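September, past 11 at night

Quick one, eyes closing. Spent the whole evening on the building set again, the one with the little wooden workbench box. Finally tipped everything out instead of fishing about in the tub. Should have done that weeks ago.

Bought it secondhand off Geltska, 38 dollars with postage, seller said 89 pieces "give or take." Give or take what? No booklet either. So no way of knowing whats missing, apart from building something and finding out. My plan for tonight was gears only. Get a gear on the box, get a second one to mesh with it, turn one with a finger, watch the other go. Simple. Ha. 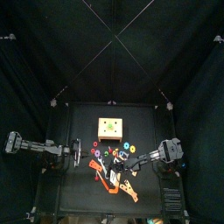

Anyway the pegs are the trouble. Some go in sweet, some need a real shove, and I don't want to split the wood before it even gets to the kid next door. Tried a bit of candle wax on the tight ones. Jury's out. Also the purple gear and the green one look the same size and I'd swear they aren't, will hold them back to back in daylight.

Made tea, forgot tea. Cold tea.

Then bolts. I like the bolts a lot more than I expected to! Big chunky threads, hex heads you can get hold of properly, nuts in every color. Started out trying to match nut to bolt by color like a good citizen, gave up, any nut on any bolt and who cares. A magenta nut on a gray bolt looks rather smart. The big green bolt goes in the top of the box, stands up like a chimney. Hammer is sweet too but theres nothing much to hammer with it, unless the pegs count. Probably the pegs count.

Posted a grumble on the Tipoki board at 2 in the afternoon, asking if anyone had the instructions or knew which nuts belonged where. Checked again just now with the bits still spread all over the black tabletop, and there was one answer.
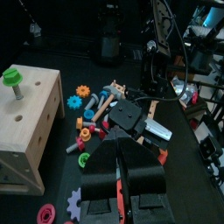 Stirent wrote back that there never was a right nut for each bolt, every thread in their set is the same, and the colors are only there so kids can sort them if they feel like sorting. Also: leave the bolts a half turn loose or small hands can't start them, and stop waxing the pegs, a pencil rubbed round them does it better and doesn't pick up fluff.

Well. Pencil it is. Felt a bit silly about the matching but glad I asked.

Said thank you, asked about spares. Dondau sells loose gears in bags of 20, apparantly, no idea if they'd fit. Might measure the holes first. Need the calipers, which are in the car, or the shed. Shed I think.

To do tomorrow: pencil on pegs. Check purple against green. Find a bag or box with a lid, the tub is cracked down one side and I'm sick of nuts under the fridge. Wipe the lot with a damp cloth before wrapping. Buy tape!!

Bed.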